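GOSTTHORPE, January 3, 2021 - I'm so happy to finally share this one! Brophy, my little grocery delivery service, is coming to Ronton.

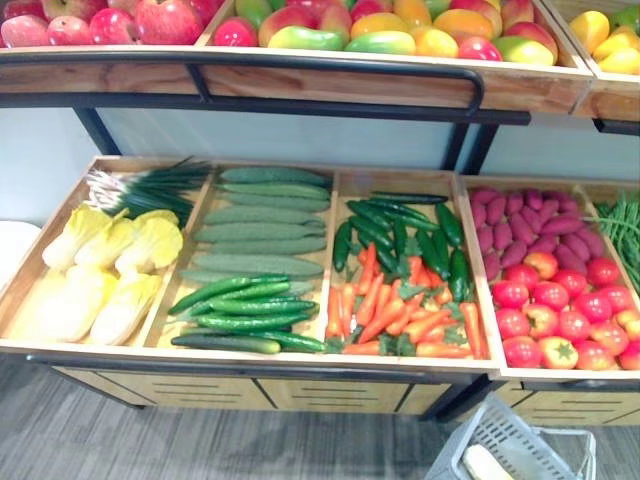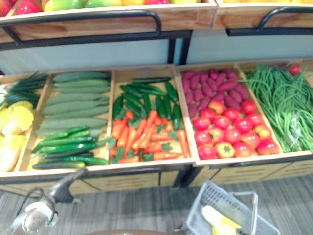 Reading time: 1 min

We packed 1,593 orders in December, our busiest month yet (my feet still hurt), and people in Ronton kept writing to ask when it'd be their turn. Well, it's now! We'll have 2 vans on the road, with room for around 800 homes. Stusberg is next on my list - I'm hoping for spring. Sign-up is open on our website.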